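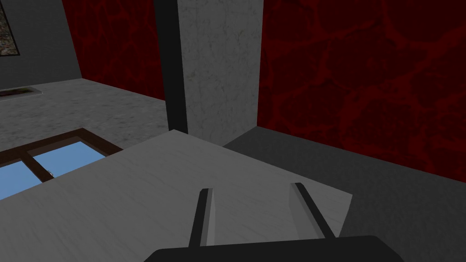
November · 2 min read
Posted by the author of the Small Gears account

Okay so I spent the afternoon at the Trellanen open day and I have THOUGHTS. Thread, sorry in advance.

If you haven't heard of them, Trellanen does robot training in simulation. The robot practices in made-up kitchens on a computer, and the arms get bolted to something much later. I figured I'd be looking at graphs all day. I was so wrong, it's basically a video game with homework.

We started in the front room with coffee and a talk. They've built 600 rooms so far and the colors and textures get shuffled every time, so you end up with marble where no sane person would put marble. One wall looked like a lava field. I kind of want it in my hallway?

The woman giving the talk said the shuffling keeps the software from getting hung up on what a kitchen "should" look like. Makes sense to me. My own kitchen has been three colors since I moved in.

Then the good part! They ran a demo in a simulator called Grivura, up on the big screen, with the view from right behind the gripper. You're basically riding on its wrist. I got a little seasick and loved it.

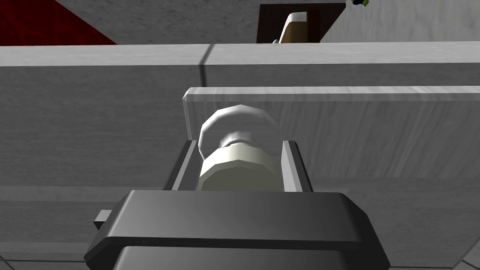 Gripper cam in Grivura, holding a little white and cream thing. Bottle? I'm going with bottle.

A kid next to me asked if the robot knows what it's holding. Best question of the day. The answer was long and I followed maybe half of it (something about shapes first and names later).

They had 2 stations where you could drive the gripper yourself with a hand controller. The line was long but I waited. Got 7 tries. I'm not telling you how many times I missed, but my respect for anything that can pick up a cup went way up.

Somebody from Stougaard was at the next table talking about real-life gripper fingers and how fast the pads wear out. Very nerdy, very happy, gave me a sticker. It's on my laptop now.

Battery was at 87 percent when I got there and dead by the time I found the parking lot, so that's all the pictures you get from me.

Next one I want to hit is Pumura. If you've been, is it worth the drive? And do they let you drive the arm?

Contact | © Small Gears | Back to top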